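Learning From Demos board > Simulation and data > Thread: How many demos before you stop adding and start throwing out?

mudflap_benny
7 February 2021

Hi all, long time reader, I post maybe twice a year. I've been collecting teleop demos in sim for a two-arm setup and I've hit the point where I don't trust my own pile anymore, so I'd like some opinions before I burn another month of evenings on it.

Quick background. I call the project Holtano (it was the name of a street I lived on, don't read into it). The task is small: one arm brings an object over to a block and sets it on the top face, lets go, backs off. The second arm is in the room for a later handover task and for now it mostly stays out of the way. I drive everything with a pair of homemade leader arms, and I record joint positions, gripper command and the camera views.

I have 2204 episodes. My plan was to get to 4000 and then train the "real" policy. But I trained one on what I've got, just to see, and it does this thing where it gets the object down onto the block and then sits there. It doesn't let go. It just squeezes and thinks about its life. Sometimes it opens after a long wait, sometimes the episode times out.

So do I keep going to 4000, or is there something rotten in the first 2204?

kestrel_on_toast

Something's rotten, and I'd bet my lunch it's pauses. Go look at your episodes right before the release. When you drive with leader arms you bring the thing down, then you stop and check whether it's sitting right, and then you open your hand. That check might be a second long. At whatever rate you're recording, that's a whole lot of frames that say "object on block, gripper closed, don't move." The policy learns that very well!

I had exactly this on a peg task. I trimmed the still stretches down to a few frames each and it stopped freezing the same day.

mudflap_benny

Oh no. Yes, I do that. I do that every single time, I lean in and squint at the screen.

I went and opened a bunch of them and parked the playback at the moment of contact. Object's down on the blue top, fingers still shut on it, other arm hanging open over by the side table. And then it stays like that for ages.
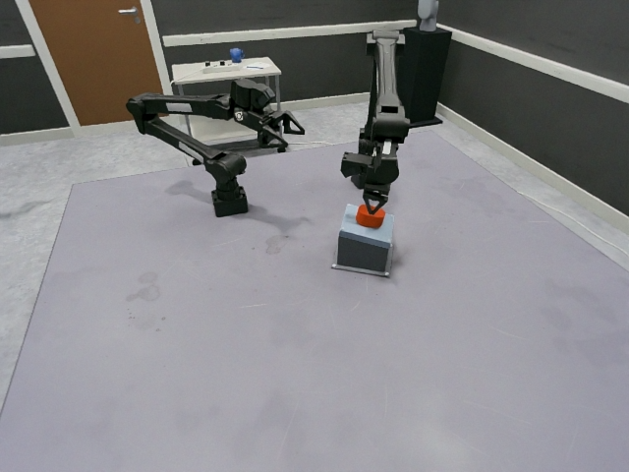
Does the second arm have to be in the recordings if it isn't doing anything?

Keep it in if it'll be in the room when you run the policy, and log its joints too, so the model gets used to seeing it parked in different poses.

That was my own question from last August, by the way, and the answer is what Tài Tôn told me back then in the old hardware thread. I'm pasting it in so people don't have to dig for it, and also because I only half followed it. I logged the joints but I left the arm in pretty much one pose for the first big batch.

grumbleweed

I'm going to disagree with kestrel a little. Trimming pauses works but it's a patch. The pause is there for a reason, you were looking for something. If your camera views don't show the policy the thing you were looking for, then cutting the frames only hides it. You'll get a policy that lets go quickly and sometimes lets go too early, and you'll be back here complaining about dropped objects.

What were you checking for when you squinted? Tilt? Contact? If it's contact, give it a contact signal. Gripper effort, wrist force, anything. You're in sim, it's free.

kestrel_on_toast

It's free in sim and then you go to the real arm and you don't have it. I've been down that road. I trained on lovely clean contact forces and the real wrist sensor gave me soup.

grumbleweed

Then add soup to the sim one.

kestrel_on_toast

Ha. OK, but you have to know what flavor of soup first, and for that you need real recordings, and he hasn't said he's got any. Benny, is this ever going on real hardware?

mudflap_benny

Eventually, I hope? A friend at a little shop called Jaltden has offered me bench time on their arms but I don't have a date. I'd like the policy to at least not embarrass me when I show up.

And to grumbleweed: I think I'm checking tilt. The object's got flat faces all over it, so it can land on an edge and look like it's down when it isn't. If I let go then it rolls. So I wait and look. I can see tilt fine in the wide view but I bet it's mush once the picture gets shrunk for training.

tai_ton

Hello, I was summoned :)

Tài here. Some scattered thoughts, I'm typing between runs.

First, please don't collect more until you've looked at what you have. I know it feels like progress because the number goes up. I did it too, on a drawer task, and ended up with a mountain of episodes that all started with the drawer in the same spot. More of the same thing teaches the same thing.

Second, make a plot of object start position for all 2204. Just dots. If there's a big clump, you've found a problem that has nothing to do with pauses. When I did mine the clump was exactly where my hand liked to start.

Third, on trimming. I'm somewhere between you two. I trim, but I keep the original files untouched and do the trimming when I load the data. Then if grumbleweed is right you can undo it in a minute. I've seen people cut the files themselves and regret it badly.

Fourth, the shrunk picture. Save a little batch at training size and look at it with your own eyes. If you can't tell whether the object is tilted, I don't see how the policy could. A crop from near the wrist often helps more than another thousand demos.

pocketlint57

Lurker here, sorry if this is a basic question. Why not just record a bunch where you don't pause? Can't you practice until you can do it in one smooth motion?

mudflap_benny

You'd think! I tried that one evening. I got fast, and then I got sloppy, and then I had a bunch of demos where the object skids because I opened up while I was still moving down. I kept 57 of them that looked good. I haven't mixed them in yet.

grumbleweed

Don't throw away the sloppy ones either. Label them. The ones where it skids and you go back and fix it are the best data you own, because otherwise the policy only ever sees things going right and has no clue what to do a centimeter off the path.

kestrel_on_toast

Now that I'll agree with, one hundred percent. The recoveries are gold. Just make sure they really are recoveries. If the episode ends with the thing on the floor, it's no use for plain imitation, you'd be teaching it to finish on the floor.

sorrel_and_bolts

Coming in from the industrial side, so grain of salt. At Pearce we had a rule when I was there that whoever records can't be the one who decides what gets kept. Sounds fussy, but you get attached to your own runs. Somebody else watches a random handful at double speed and marks keep or drop. With two people it goes pretty quick.

Also, write down which session each episode came from. Your driving changes. I could tell my morning ones from my after-dinner ones just from the elbow.

grumbleweed

The rule's fine for a company. He's one guy in a spare room. If he waits around for a second reviewer he'll never train anything.

sorrel_and_bolts

Sure, so he swaps with someone here. I'll look at a batch of his if he looks at a batch of mine. Mine's a lid-closing task on the Ternimthorpe scene pack and it is NOT pretty, fair warning.

mudflap_benny

Deal! I'll message you tonight. I can't promise I'll be nice about your lids.

OK, I did Tài's dots plot while you were all arguing. There's a clump. It's a big fat clump on the near right, and hardly anything at the far left, because I find it annoying to reach over there with the leader arm and I guess I just quietly stopped doing it. I'm a little ashamed. I thought the start positions were random, and they are, but I've been hitting reset whenever I got one I didn't like. So I was the filter.

tai_ton

Everybody does this. Take away your own reset button, or make it log every press. Mine logs it and I hate looking at that file.

kestrel_on_toast

Reset-button bias! I've never thought to check mine. Now I'm scared to.

mudflap_benny

So the plan for now is:

Trim the still frames at load time and leave the files alone.
Add a wrist crop and look at it at training size before I do anything else.
Log gripper effort but don't feed it in yet (sorry grumbleweed, I want to see what the camera does alone first).
Record a batch with starts forced to the far left and the second arm parked all over the place.
Mix in the 57 quick ones.

And no going to 4000 just because I wrote it on a sticky note.

grumbleweed

You're going to want the effort signal. But fine, at least you're logging it. Train the two versions side by side and post both curves, and don't only post the one that makes kestrel happy.

kestrel_on_toast

I'd like it noted that I'm happy with either.

pocketlint57

Following this. Could you also post how you're picking the still frames? I've got the same freeze on a stacking task and I don't know what cutoff to use.

mudflap_benny

Right now it's dumb: if no joint moves more than a tiny bit and the gripper command doesn't change, it counts as still, and I keep the first few frames of each stretch. I'll put the script up once it has comments in it. One thing I already ran into – it has to check both arms, otherwise you cut out frames where one is waiting and the other one's busy. Don't ask how I found that out.

tai_ton

Keep a few frames from the end of each still stretch too, the ones right before the fingers open. Otherwise you cut out the exact moment you want it to learn.

mudflap_benny

Ahh, good catch, I was only keeping the front. Fixing that now, then I'm off to reach for the far left corner for the rest of the night.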